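Home | Course Outline | Handouts | Readings | Contact

8 June 2023
Posted by Yamuna Suvarna

Handout 4: Setting Up the Counter Before You Cook

Welcome back, everyone! Today we finally leave the knife drills behind and get to my favorite subject in the whole Fasamstead home cooking course, which is where things go before the heat comes on. I know it sounds dull. It is so much fun once you start noticing it in your own kitchen (and then in everybody else's, sorry in advance).

Start with the landing space. That's the patch of bare counter right in front of you, and it should stay bare until you need it. Hot lids land there, the cutting board lands there, the spoon you forgot you were holding lands there. In January we tried the lentil recipe with the landing space full of jars and you all remember how that went.

Bowls next. Shallow ones are wonderful for prep: you can see everything in them and scoop with your fingers. Put them together on one side, close enough that you can reach both without stepping. Different colors help a lot! Pick one color for raw and one for ready to eat, and keep it the same all term so you stop having to think about it.

Pans go on the other side, lid on. A glass lid is a real pleasure for beginners, as you can check a simmer without letting the steam out. Look at the knob as well. Silicone is kinder to the fingers than bare metal, but keep a dry cloth handy anyway.

Appliances you aren't using get pushed to the back. If one has to be plugged in, run the cord behind it, well away from the sink, and keep any curtain clear of it while it's on. 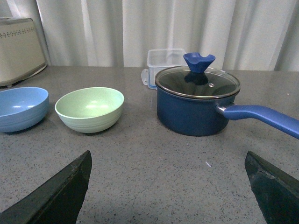
Lihua Qiu wrote in after the last session to say that she cooks left-handed and the whole order feels backward to her, so she swaps sides, pan on the left and bowls on the right, and has stopped crossing her arms over the stove. Wonderful, do exactly that if it suits you.

For next time: set up your own counter for the rice dish in the Brendotau reader, recipe 2, and draw a quick plan of it. Boxes and circles are fine. Mark the landing space in pencil and bring the plan to Room 521.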